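Ticket: Sweets bench, arms stop with "Grip not confirmed"
Site: Edcombe, hand packing room
Opened by: Vidar Aasen
Assigned to: Kheri Wanyama, Entwistle service desk
Priority: Medium (changed to High, then back to Medium)
Status: Closed, with one open point moved to a new ticket

Vidar Aasen wrote:

Good morning. I report a fault on the two-arm bench where we do the mixed sweets. The arm takes the clear plastic piece by its stem, lifts it, and then it stops with the message "Grip not confirmed". The piece stays between the fingers. Somebody must come, press Release, take the piece in the hand, put it back and press Resume. It does not happen on every cycle, but in August we logged 79 of these stops, and in the month before I find almost none.

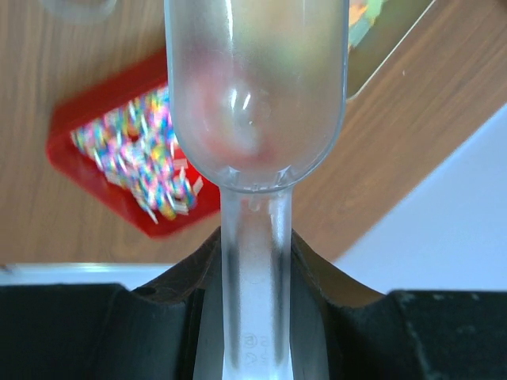
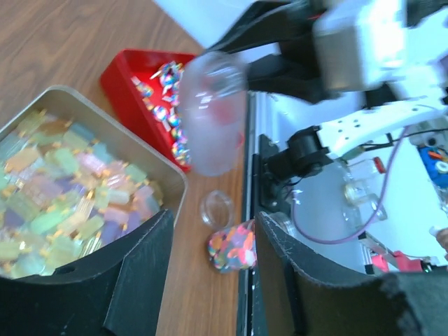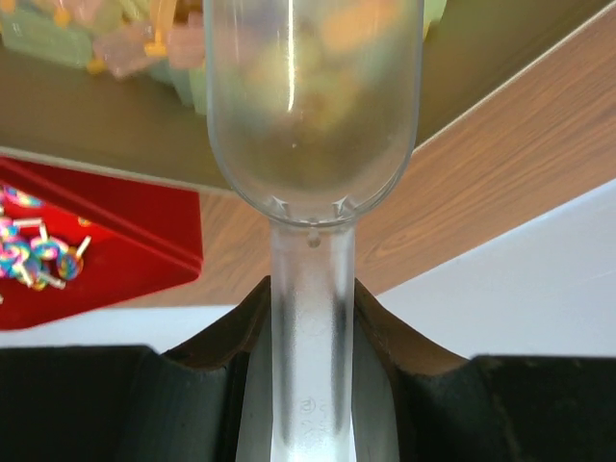
What I have checked already, so that you do not need to ask me:

Fingers are tight on both arms. I did it with the torque key.
Emergency stop circuit is fine, no entries in the safety log.
Program version is the same as before the problem began. Nobody has admitted to changing anything.
Restart of the controller in the morning helps for perhaps an hour, but I am not sure if this is real or only what we hope.

What I have not checked: the grip settings, because I have no password for that page.

I wish also to write something about the people, although I know the form has no field for it. Maureen Naylor stands at this bench on the early shift. Before the arms came she was filling by hand and she was quick. Now her job is called "bench attendant", and she looks after this bench and also the label printer behind it. When the arm stops she walks from the printer to the bench, and when she walks away it stops again. She is not complaining loudly, but she has told me that she did less walking when she did all the work herself. Please take this as part of the fault.

Kheri Wanyama replied:

Hello Vidar, thanks for a very full report. Could you send me the event log from the controller (Menu, Service, Export, choose "all events") and tell me three things:

1. Does it stop on one arm more than the other?
2. Does it stop at the moment of lifting, or later when the arm is already moving?
3. Have you had a new delivery of the clear pieces?

In the meantime please don't raise the grip force, even if somebody finds you the password. Too much force on that stem and it will crack.

Vidar Aasen wrote:

Log is uploaded. My answers:

1. Both arms, but more on the left one. I sorted the list by arm to see it.
2. Later. It lifts well, it begins to travel over the table, and then comes the stop. Maureen says it is "when it's thinking about where to go", and I find this a good description, it is just after the small pause at the top.
3. I asked in the stores. Yes, a new carton was opened at the end of July. It holds 1,500 pieces and we are still using from it. The part number is the same as before. I put an old one and a new one next to each other and I see no difference with my eyes. With a fingernail I think the new stem is smoother, but I would not swear to it.

Kheri Wanyama replied:

That's useful. The log agrees with you, all the stops come in the travel move. In that move the controller asks "am I still holding it?" by comparing the finger opening with the value it saved at the lift. If the stem slides even a little down into a thinner part, the opening changes and it decides it has lost the piece. Then it stops, which is correct behaviour from its side.

Try this please. Wipe the inside of the finger pads with a dry lint-free cloth, both arms. No solvent, it hardens the pads. Then run an hour and write down every stop.

Vidar Aasen wrote:

I wiped the pads. On the cloth there was a fine white dust, I believe sugar. The hour after was better, and the hour after that was as bad as before. So I conclude the dust is a part of it but it comes back too quickly for this to be our solution. We can not send Maureen to wipe pads every hour on top of the printer.

Clive Hulme asks me to add the following from the shift side, I copy it here exactly:

"The output sheet shows the bench as running when it's stopped and waiting for a person. So on paper we're hitting the number and in the room we're not. Then I get asked why the early shift needs two people on a bench that was sold to us as needing half of one. Can the stopped time be shown as stopped time?"

I agree with him. The waiting should be visible. At present it looks as if the people are slow.

Kheri Wanyama replied:

Understood, and Clive is right about the sheet. The controller sends "cycle active" until someone presses Release, so a wait counts as a running cycle. I can change what it sends. I'll need Clive to agree in writing, as the figures for your shifts will look worse from the day it's switched on, and somebody higher up will ask.

On the stops, I've raised this to High. I'd like to do a remote session. Can you be at the bench at 13:30 with the guard closed and one person ready at the stop button?

Vidar Aasen wrote:

Yes, 13:30 is possible, this is between the shifts. Maureen will stay for it. She was asked and she wanted to, and Clive has put it down as paid time.

Notes from the remote session (written by Vidar Aasen, checked by Kheri Wanyama)

Present: Vidar Aasen, Maureen Naylor at the bench. Kheri Wanyama on the line.

13:35 Backup of both arm programs saved, under the name Edcombe_before.
13:40 Left arm, slow speed. No stops.
13:50 Left arm, normal speed. Stop in the travel move. Kheri reads the finger opening and it is smaller than at the lift. So the stem has moved.
13:55 Same again, with an old piece from the drawer. No stop in this run. We repeat it with the same old piece, no stop.
14:05 Maureen says that the arm takes the piece at a different place than before. She says it used to take it "further up, nearer the round bit". I had not noticed this. Kheri compares the taught position with the one in the handover file and they are not the same. The taught point is lower on the stem by a small amount. The change has no name on it, only "operator".
14:15 Kheri moves the taught point back up to the handover value. Left arm, normal speed, new pieces. No stops while we watched.
14:25 Same correction on the right arm.
14:30 The check time is changed also. Before, one single bad reading was enough for a stop. Now the reading must be bad for 200 milliseconds. Kheri explained that this is still short enough to catch a real drop, and we tested it: I pulled a piece out by hand at slow speed, with the stop button held ready, and the arm stopped at once.
14:45 Bench given back to production.

I want to record that it was Maureen who found the main cause. I would have changed the pads and waited two weeks for delivery.

Noeline Rewi wrote:

Hi both, Clive forwarded this to me as I look after training for Edcombe and Clanelville. Two questions from my side. Who can change a taught point at the moment? And if the answer is "anyone logged in as operator", can each attendant have her or his own login? I don't want it to find someone to blame. We had a similar bench at Clanelville where the staff were told never to touch the pendant, and they ended up ringing for a technician for every little thing and hated it. I'd sooner they were taught to do it properly and signed for it.

Kheri Wanyama replied:

Hi Noeline. Yes, right now it's one shared operator login with teach rights left on from commissioning. That should have been switched off by us at handover and it wasn't, sorry. I can set up personal logins today. My suggestion: everyone can release, resume and jog at slow speed; people who've done the training can also correct a taught point, and the system keeps the previous value so it can be put back with one press.

Vidar Aasen wrote:

This is good for me. We have 6 people who work on this bench over the shifts. Noeline and I will do the training here on the real bench, because on slides they will learn nothing. Maureen has agreed to show the part about recognising when the grip is wrong. It was discussed with Clive that this must be written in her job description, so that it is not only a favour. He has sent the text and we wait for an answer.

She also asked for the Release button to be moved to the printer side of the bench, and I have drawn a proposal. The guard must of course be in view from where one stands, so I measure this before I send it.

Follow-up by Vidar Aasen, after ten working days:

Stops with "Grip not confirmed": a few, all on the left arm, all towards the end of a shift. I think it is the sugar. We now wipe the pads at the shift change, it is on the checklist, and it takes less time than to write this sentence.

Output sheet: the waiting time is shown in its own column since Clive signed. The first reaction from the Vernport office was a phone call, as expected. Clive explained and they have accepted that the label printer gets its own person on the early shift until the end of the season.

New carton of clear pieces: the supplier has been asked about the stem surface. No answer yet.

Please close this ticket. The Release button I will open as a separate one when the drawing is ready.

Kheri Wanyama replied:

Closing now, priority set back to Medium for the record. Backup Edcombe_before will be kept until you tell me to delete it. Send the button drawing straight to me when you have it, and please mark on it where Maureen stands.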